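Chapter 9
Sharing Food: Why People Eat Together

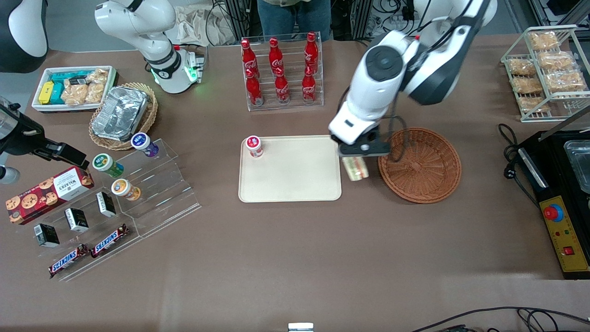
Shirin Khosravi once complained that books about food spend all their pages on cooking and hardly any on the moment when the plate changes hands. She had a point, and this chapter is my attempt to answer her. We spent the last chapter in fields and markets, following grain from the farmer to the miller to the baker, and now at last we get to sit down and eat it — or nearly, because there is the matter of who sits where, who is served first, and who gets the last piece.

Think back to the last meal you shared with other people. It may have been a holiday dinner with the good plates out, or it may have been a bag of chips passed along the back seat of a car. Either one will do for our purposes. In both cases there were rules, even if no one had ever said them out loud. You probably knew how much you could take without seeming greedy, and you probably noticed when somebody else took more.

Social scientists call this kind of eating commensality, a long word that comes from the Latin for "together" and "table." You will meet it often in the readings, so it is worth saying aloud a few times until it stops feeling odd in your mouth. It covers wedding feasts and school lunches, and it covers the coffee that coworkers drink side by side on a Wednesday morning while grumbling about the weather.

Much of this chapter draws on the town of Helstead, where Elaheh Amini and Quentin Moulin kept meal diaries with 40 households. Families wrote down what they ate, who was there, and how the food was handed around. Some entries ran to up to two pages (one grandmother was very thorough about her soup!), while others said little more than "sandwiches, standing up." I am fond of both kinds, and you will read samples of each in Section 9.2.

We will begin with guests and hosts, and with the small dance of offering, refusing, and offering again that many of you will know from your own homes. From there we turn to children, who have to learn all of this from scratch and who often ask the questions adults have forgotten how to ask. The last section looks at people who eat alone, by choice or otherwise, and at what they say they miss.

Before you read on, take a few minutes to write down three rules about sharing food that you grew up with. Keep the list somewhere handy. You will need it for the activity on page 414.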